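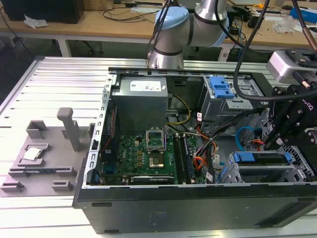 I've been promising myself a proper go at the old desktops since about last September, when I brought two of them home from the Sedgwick office clear-out and stuck them under the stairs. They were going in the skip otherwise, and I can't walk past a skip with a computer in it. Never could.

The plan was one good machine out of two tired ones. Best drive, best memory, whichever processor is quicker, and the leftovers go in the spares box (which is already a spares crate, if I'm being truthful, and is heading towards a spares cupboard).

I do like working on this sort of case. Big office desktops get sneered at a bit because they're plain and heavy and the fans sound like a hairdryer in the next room, but whoever designed the insides had clearly met a person with a screwdriver. Everything you're meant to touch is bright blue. Blue latch on the drive cage, blue clips on the hard drive tray, so you squeeze the blue bits and leave everything else alone. My first home-built PC had a drive held in by four screws, two of which you could only reach by taking the whole board out, and I still have a scar on my knuckle from it.

Lay the case flat on its side before you start, by the way. I used to do it all standing up with my head at an angle like a confused dog, and then wonder why my neck hurt. Flat on its side you can see the lot, and if you drop a screw it tends to stay somewhere near where you dropped it instead of vanishing behind the power supply.

Then there's the wiring. Take a photo on your phone before unplugging anything! I've done this for years and I still skip it about one time in three, and that's always the time I end up with a spare plug in my hand at the end of the evening and no idea where it lives. The thick stuff from the power supply is fairly hard to get wrong because it only fits where it fits. It's the skinny little front panel wires that'll ruin your night.

For the drive itself I'd settled on the one from the quieter machine. I ran a health check on it beforehand with a little program called Zorkeo, and it came back with 2,973 hours of use, so hardly any for something that had been sitting in an office. The other one was making a noise like a pepper grinder. Easy decision.
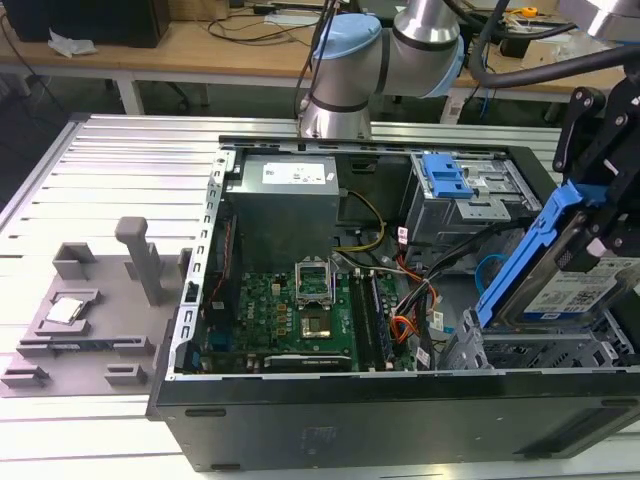 Do you need to take the hard drive out of its plastic caddy to move it to another case?

If the two cases are the same model, leave it in. The caddy slides out of one bay and into the other with the drive still clipped inside, and you only need to unplug the two cables first, power and data. If the cases are different, flex the sides of the caddy gently and the drive will come free.

I got asked that one by email after my last post, along with whether you need an anti-static wristband. I own one (Lendden, came free with a screwdriver set) and I wear it for the processor and the memory. For the drive I'll admit I usually just touch a bit of bare metal on the case and get on with it.

The part I always rush is the cables on the far side of the drive. They've got that L-shaped notch inside the plug and they'll only go on one way round, but it's possible to be quite convinced you're holding it the right way when you aren't.

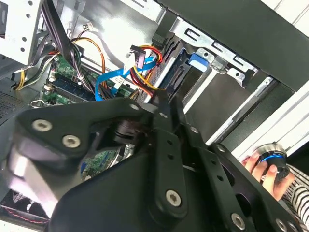 So go slowly, get the data cable lined up with the notch, and push it straight on. Don't waggle it. I once snapped the little plastic tongue clean off a perfectly good drive by waggling, and it sat on my desk for almost 10 months as a very dull paperweight. Power plug next, same idea, just wider.

While I've got a case open I like to give the bottom of it a going over with a soft paintbrush too. Cheap one, the kind from the decorating aisle, kept only for this.

Memory is next on my list. I've got 8 gigs in mind for this one and a tube of Breltatine thermal paste that I really hope hasn't dried up in the drawer, so I'll have a rummage for that after tea.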